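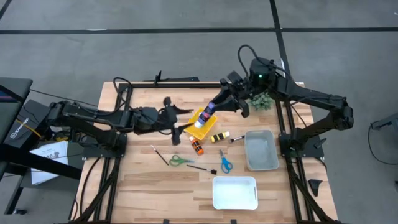 How much paint should go in the tray before I start?
A puddle the size of a large coin for each color. You can always go back for more, and acrylic left sitting out grows a skin before you've used it up.

Section 2: Setting out your paints

I'm assuming you've unpacked the Plarby starter box by now and thrown out the crinkly paper. I wrote this part of the guide after watching my friend Peninah try to open a bottle with her teeth, so please read the cautions too!

1. Pick a table you can get at from more than one side. I like bare wood because I can see spills on it, but if you love your table, put down an old sheet or some craft paper first.

2. Set the tray near the middle. Mine is a shallow square one in yellow plastic, and I've gotten fond of it, though a bright tray does fool your eye a little when you're mixing pale colors. If that bugs you, slip a piece of white paper under a clear lid and mix on that.

3. Keep the bottles you're using within reach of the tray and leave the rest in the box. Bottles on their sides are fine as long as the caps are screwed down tight.

4. Shake each bottle with the cap on for 20 seconds. Orange seems to settle the worst, so give that one a bit extra.

5. Take the cap off, tilt the bottle over the tray and squeeze gently. Don't turn it straight upside down – the first blob comes out faster than you expect, and then you've got orange soup.

6. Wipe the neck with a damp rag and put the cap back on before you open the next color.

Note: If nothing comes out, peel back the foil seal under the cap. (I forgot it was there on two bottles in a row.) A dried plug can be poked out with a toothpick.

Note: Houseplants can stay on the table if you like the company, fake ones included. Just scoot them toward the back, away from your elbow.

Caution: Never squeeze a blocked bottle harder to clear it. Point it down into the tray, let go of the pressure, and clean the tip first.

Caution: Dried acrylic doesn't wash out of clothes. Roll up your sleeves or wear something you already hate.

When you're done for the day, let any leftover paint dry in the tray overnight and peel it off in the morning. Don't rinse big globs down the sink. Brushes are a different story and need washing right away – see Section 3.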